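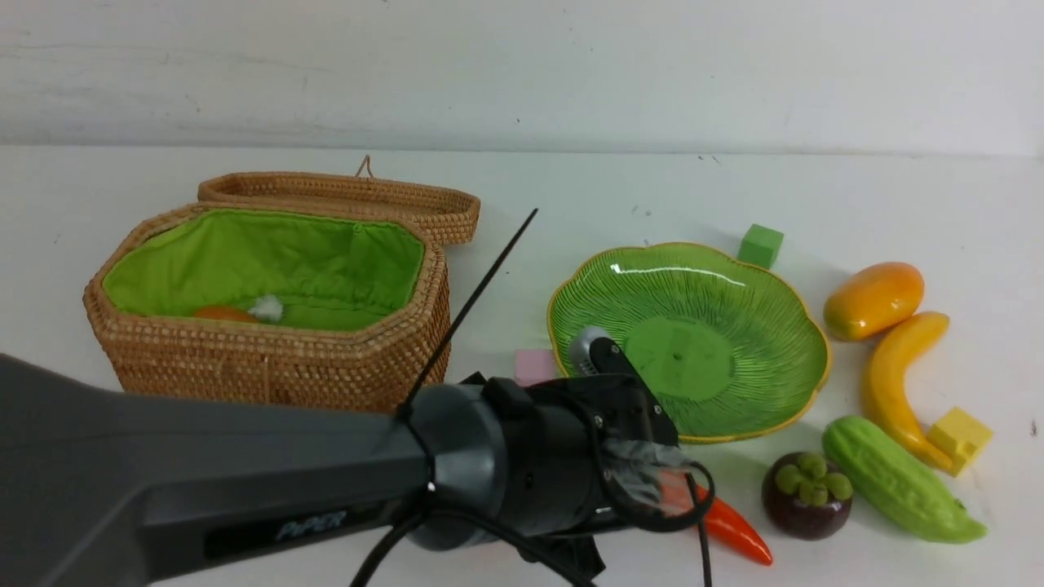

Wicker basket with green lining, scalloped glass plate and artificial produce.

Print | E-mail

Table Setting Collection, September

The Trorutance Study Room presents household objects selected by Heidrun Kälin for the autumn display. The artificial produce includes a mango, a banana, a bitter melon, a mangosteen and a chili pepper. The green plate has fine radiating ribs and a thin golden-yellow rim. Inquiries may be addressed to Gion Hauser, Room 8.

4 comments | 10 shares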